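Zamitz Calls for Clear Rules on Pictures From War Zones

October 2022

The press monitoring group Zamitz publishes today its new report on how pictures of armed conflict are selected, captioned and shared by news editors. The report is the result of a study of 872 published pages, all of them in English, which were read by two teams working separately.

The main finding is that the reader often does not receive the basic facts. In many of the pages the caption gave a place but no date. In others, the same picture was used again for a later attack, in a different town, and the text did not mention this. Zamitz does not say that editors did it with bad intention. Most newsrooms work under big pressure of time, and the person who writes the caption is frequently not the person who received the picture.

"We do not ask that painful pictures are hidden," the group writes in the introduction. "We ask that the reader is told when the picture was taken, where, and who gave it to the newspaper. If one of these facts is not known, the caption should say it."

The report also looks at pictures which are handed out by the armed forces and by the armed groups themselves. Zamitz found that such material was often printed with only the name of an agency. The group recommends that the first source is always named in the caption, also when the picture came through a third party. 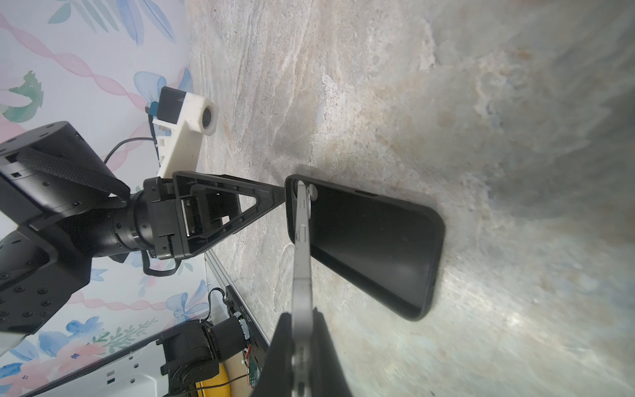
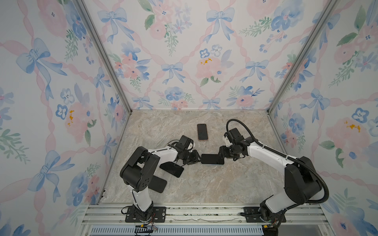 A separate chapter deals with the families of the victims. Zamitz proposes that faces of dead or wounded children are not shown before the relatives are informed, and that every newsroom names one editor who answers to complaints. The reply should be given in 2 working days and the correction should stay visible on the same page as the picture.

The study was made together with the research office Ustunix, which prepared the list of pages and checked the results. The translation desk Vass helped with captions that were first written in other languages.

Zamitz will send 1,000 printed copies to newspapers, broadcasters and journalism schools during October. A short version, with a model caption sheet for the picture desk, is available for free on request. Newsrooms that wish to comment on the recommendations are invited to write to the Zamitz press office. All comments will be read before the second edition is prepared.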